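Sun 7 February

The upholstery buyer at Gallatetti tests every fabric before ordering. "We look at seam slippage first," she said. "Color comes later." Samples from Grundar are rubbed dry, then damp, and rested for 15 hours between runs.

Two of 8 weaves failed in June. "Both pilled on the armrest," she said. "The seat held." She now asks mills for the yarn count in writing.

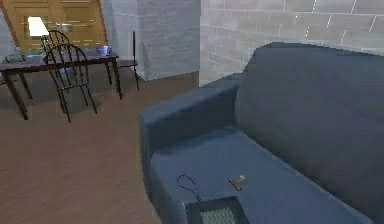

## Next: foam density at Matos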